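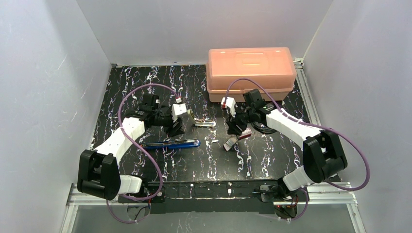
Wirden Parish Recipe Cards — read me first
25 November 2023, by Tala Qudah

Hello! I've typed up the recipe cards from the old Wirden cookery club and put them in one big spreadsheet, so they can be searched without getting flour on them. There are 581 recipes in it so far. Mostly cakes, a worrying number of chutneys, and one soup that I wouldn't serve to anyone I liked.

What's in the files

recipes.csv has one row per card, with the title, the method, and the name of whoever signed it. ingredients.csv has 2392 lines, each tied back to its recipe by the card number. I kept the original spellings ("tumeric" is in there a lot) and put a tidied version in the column next to it.

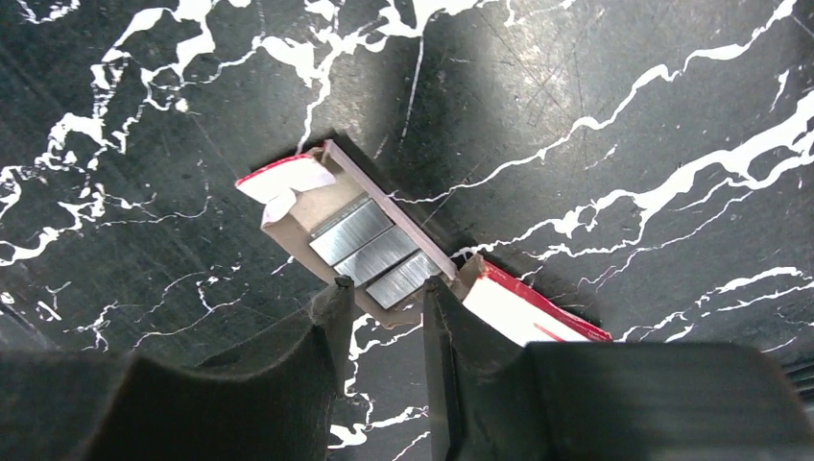

Photo: Omar Hakim

Amounts were the hard bit. I've left ounces as ounces and only added grams where I was sure. If a card says "a teacup" then so do I — Kaisu Pitkänen wanted me to pick a number, and we argued over it most of January, but her teacups are enormous and mine aren't.

Things to watch out for

132 cards have no oven temperature at all, so that column is blank for those. Please don't fill it in by guessing! Around 32 are probably copies of each other with one thing changed (see the Porberg gingerbreads). I've marked them "maybe" in the duplicate column and left them in. Card 17 really does ask for that much lard.

Using it

Cook from it, print it, do sums with it, whatever you like. If you publish anything please mention the club. Qusai Bitar is working on the handwritten notes from the backs of the cards, and those will go in a separate file when he's done.

Contact: Tala Qudah, Wirden Recipe Cards | © 2023 | Back to top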